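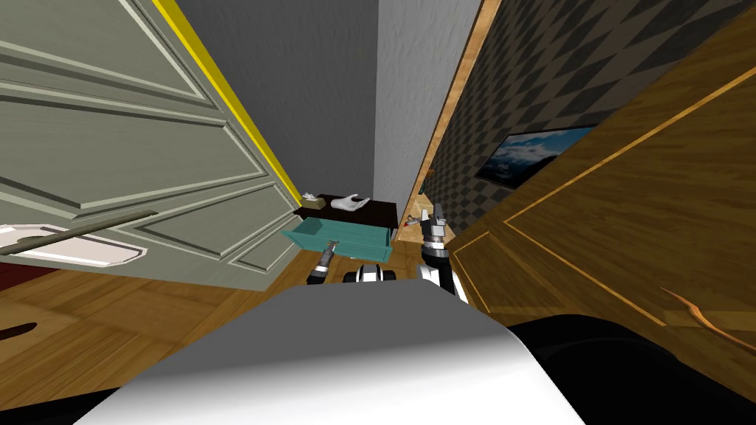
Planner Notes: The Drawer Is Open, Now What

Filed under: Software / Motion Planning

Undix 4 went out to the simulation group on 27 May 2021, and the release notes claim it is "more decisive." So is my cat, and I don't let her near the furniture either.

The old planner treated a drawer as a box with opinions. It would replan whenever the collision checker sneezed, and on the nightstand task it once managed 748 replans before the watchdog put it out of its misery. Malsha Selvanayagam traced most of that to the drawer and the gripper each being padded for safety. Pad both generously enough and the only safe place for the hand is the next county. She now shrinks the padding on whatever the arm means to touch and leaves it alone on everything else, including the tissue box, which has suffered enough.

Doorways were the other sore spot. Our simulated homes are assembled from parts, and the wood trim arrives with a collision shape drawn by someone who evidently never walked through a door. Roman, our scene checker, now compares each collision shape to the mesh you see on screen and complains when they disagree. It complained 87 times on its first run. Veronica Gavrilă fixed 57 of those by hand and has asked me to mention it in print, so there you go, Veronica. 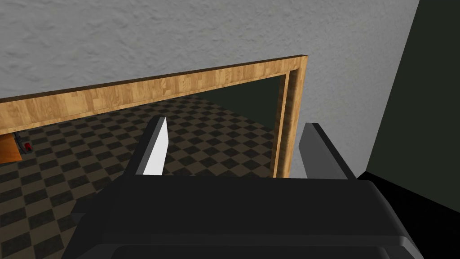 The remaining complaints are mostly thresholds and headers, where the wrist view and the map can't agree on how thick a piece of wood should be. For now the planner believes the map, and logs its doubts in a file called grudges.txt. The file is on by default. You can turn it off in the Jitel config panel, under "Verbose," then "More Verbose."

Still missing is a sensible way to stop halfway through a pull. Cancel a drawer job today and the arm holds its pose until you send a new goal, like a dinner guest waiting to be told where to sit. A proper retreat move is planned for September. Until then, send "home" by hand, and check the other arm first.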